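Dercombe Line Noise Set, release 2

Short recordings of idle and dial-tone noise from analog telephone lines in the Dercombe exchange area. Intended for testing hum filters and tone detectors. Updated Saturday, April 29, 2023.

Contents
3000 mono WAV files, 8 kHz, 16-bit. An index file, lines.csv, gives the clip ID, line ID, state (idle, dial tone, off-hook timeout) and hum level in dB. The clips come from 62 lines. Line IDs are stable between releases; clip IDs are not.

Collection
Recordings were made at the subscriber end through an isolating transformer, with the handset lifted and the mouthpiece muted. No calls were placed or answered. Radek Sokol wrote the capture script, and Irén Magyar checked the state labels by ear.

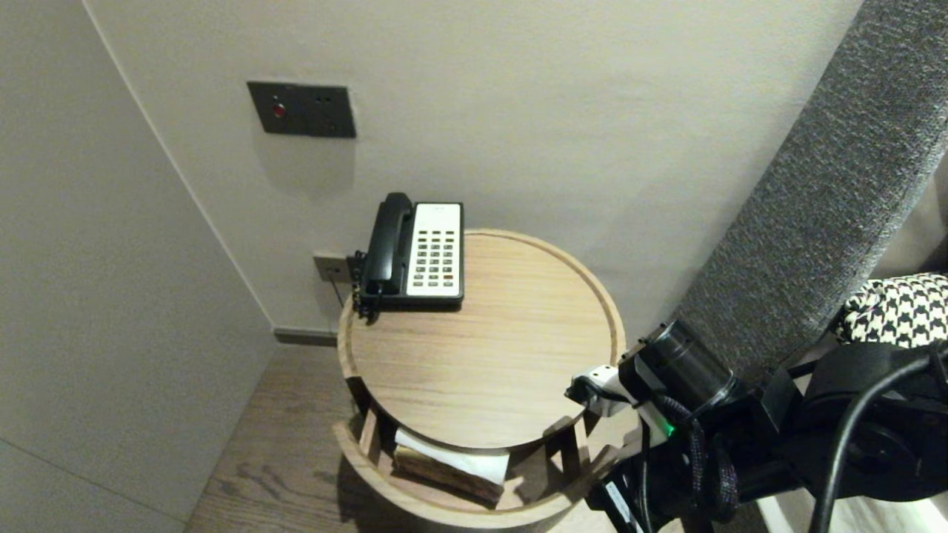
Clips with audible speech or crosstalk were dropped before numbering. Release 1 had kept 289 clips with a DC offset above the stated limit — these are now corrected and marked dc_fixed=1 in the index.

Known problems
Hum is at 50 Hz only. Lines on the Brusis side share one cabinet and sound alike, so split by line ID and keep that group on one side of the split. Off-hook timeout clips may start mid-tone.

License
CC BY 4.0. Send corrections to Zdeňka Hájek with the clip ID and release number.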